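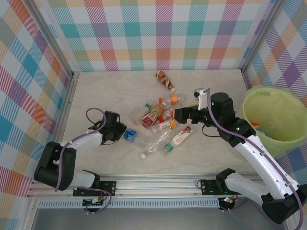

**Palmont Makerspace, Recycling Bench Team**

# Bottle sorting on a two-arm kit: tips for setting up and running

These notes cover the Uvidix two-arm bench kit on its monthly hire plan. Wai-kit Fung assembled it and Elfriede Dreßler ran the bottle tests. The kit is also sold outright, but we have only used the hire version.

## Before you switch on

- Bolt both mounting plates to the rail finger-tight, set the spacing, then tighten. Doing one plate fully first pulls the second out of line.
- Clip the arm cables with enough slack for a full reach. A taut cable shows up as a jerky wrist long before it fails.
- Keep liquids off the bench. The control boards sit low at the front, under the rail, and a half-full bottle will find them.
- Wipe the tabletop with a damp cloth and dry it. Syrup residue makes empties stick and the gripper slides off them.

## Laying out the bottles

Drain bottles for 12 hours, upside down in a crate, and put the caps back on. A capped bottle holds its shape better under the jaws.

Lay them on their sides in the middle of the table, necks pointing in different directions. Mix the labels and the cap colours. Include crushed ones from the start: a machine set up only on neat bottles handles neat bottles.

Leave a finger's width between most of them. Touching bottles roll together when one is lifted. The light green bin goes on the right, within easy reach of the right arm. Mark its position with tape, as a small shift spoils the drop.

## Gripping

1. Approach across the body of the bottle, just below the shoulder.
2. Close slowly. Thin plastic buckles, springs back and slips.
3. For a crushed bottle, take the thickest fold. The flat part gives the jaws nothing to hold.
4. Leave small loose items until the bottles are cleared.

## Care

Check the plate bolts after every 5 sessions. Clean the gripper fingers with washing-up liquid and water on a cloth; solvent cleaner clouded one of ours. Empty the bin before it is full, or the last bottles bounce out.

## Verdict on the hire plan

Setup took us 90 minutes with two people. The printed guide is clear on wiring and thin on calibration. Phone support was good: Timo Schmieder rang in January with a wrist fault and had a replacement part in 2 days. Cable clips are not included, so buy a bag. Clear bottles remain harder to pick than labelled ones, and we would want that improved before paying the full purchase price.

Questions about bench bookings go to Wai-kit.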